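# Speaker notes: comparing two grippers and one hand on the tray task

Talk slot: 20 minutes plus questions. Version of 21 Dec 2025.

**Slide 1 -- Title**

Good morning. Thank you for coming to this session. I will speak about a comparison we made between three end effectors on the same arm. I will try to speak slowly. If I go too fast, please raise your hand.

(Wait until the door is closed.)

**Slide 2 -- Why we did it**

In March we had to choose what to mount on the arm for small packaged goods. Everybody in our group had an opinion, and we did not have numbers. So we decided to make one task and use it for all the candidates.

The task is simple to explain. Small wrapped packages stand in a tray with narrow slots. The arm must take one package out, put it on the table, and go back for the next. A person does this without looking. For a gripper it is difficult, as the dividers leave very little space for the fingers.

**Slide 3 -- The candidates**

- Murel: parallel gripper, two flat fingers, rubber pads.
- Yimer: parallel gripper also, but with longer and thinner fingers. It is less strong.
- Betach: hand with several fingers and a thumb.

The controller software is Rarnari for all three. I want to say this clearly, because last time I was asked about it: we did not change the controller between the tests. Only the mounting plate and the tool settings were changed.

**Slide 4 -- How we measured**

We made 980 picks in total. Each pick has one of three results: good, dropped, or stopped by the operator. A pick is good when the package is on the table and the wrapping is not torn.

The arm speed was limited to 125 millimeters per second near the tray. We know this is slow. With a higher speed the Betach hand touched the dividers too often, and we wanted the same limit for all.

(Somebody will ask about force. Answer: we logged motor current only. We have no force sensor in the fingers.)

**Slide 5 -- Results for the parallel grippers**

Show the bar chart. Give people time to read the axis.

Murel was the most reliable when the slots on both sides were empty. When the neighbor slots were full, the fingers were too thick, and they pushed the divider before they reached the package. Yimer entered the slot much better. However, it lost packages on the way up. The wrapping is slippery and the thin fingers bend a little.

I expected Yimer to win, so this result was a surprise to me.

**Slide 6 -- Results for the hand**

The hand needs more setup time. The first calibration took us over 6 hours, and we had to repeat it after we changed the cable. Please do not forget to say this, it is important for people who must plan a budget.

After calibration the hand was good with the full rows. It can use the thumb against one finger and keep the other fingers away from the tray. The weak point is the approach. If the wrist comes in with a wrong angle, the thumb touches the edge of the tray first, and then the operator must stop.

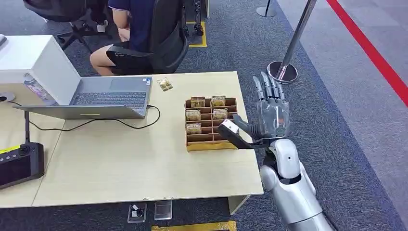
We tried 2 approach angles. The steep one gave fewer contacts with the tray, but the elbow of the arm came close to its joint limit at the far rows. The flat one was comfortable for the arm and worse for the thumb. In the end we kept the steep angle and moved the tray nearer to the base.

**Slide 7 -- What we would do differently**

- Fix the tray to the table. We used tape at the beginning, and small movements made the first results hard to compare. Those picks are not in the total.
- Write down the order of the slots before the test -- we chose it by feeling, and I think it helped Murel a little.
- Keep one operator for the whole series.

**Slide 8 -- What we chose**

For the next stage we keep the Betach hand for full trays and Murel for everything else. Yimer stays on the shelf until we find better pads. This is our decision for our goods. With boxes or bottles it could be different, and I would not like to promise anything.

(If less than three minutes remain, skip slide 9 and go to questions.)

**Slide 9 -- Open points**

We still do not know how the finger joints of the hand behave after a long time in use. We also want to repeat the test with softer wrapping. If your group has data on this, please speak with me in the break.

Thank you. I am happy to take questions.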